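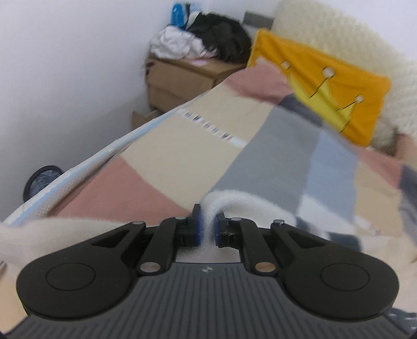

Grip faults on fleece, and what the log did not say

20 August 2023

The hand-held gripper came back from Prendura in July with new firmware, and since then I have been using it on bedding and soft clothes. Hard objects gave no trouble. Fleece did. In 68 pinches on thick pile, 13 ended with the fabric sliding out while the controller still reported a firm hold.

My first guess was the pads. They are the blue ones, and I swapped both for a spare pair. No change. I then suspected the linkage and checked the pivot pins for play, found none worth measuring, and lost an evening to it.

The fault is in the hold test. The firmware calls a grip good when finger travel stops and motor current stays above a threshold. On a mug that is fair. On fleece the pile packs down, the current rises early and the fingers stop with only the tips of the fibres between the pads. The strap then creeps out under its own weight and the status flag never changes.

Raíssa Caldeira had seen the same thing on the Kaveo unit and suggested a second check: wait, close again at low speed, and compare the two positions. If the fingers move more than 2 mm, the first grip was false. I added that and ran 54 more pinches. It caught every slip but one, at the cost of nearly a second per grip.

The safety side bothers me more. The release lockout reads the same flag, so a false hold keeps the fingers driven when there is nothing firm between them. The force is low, but I had a thumb in there once. Until the flag is fixed I cut motor power before clearing fabric by hand.

I have sent the logs to Zoi Karamanlidis at Prendura. The threshold table is still the old one, and I have not tried towelling yet.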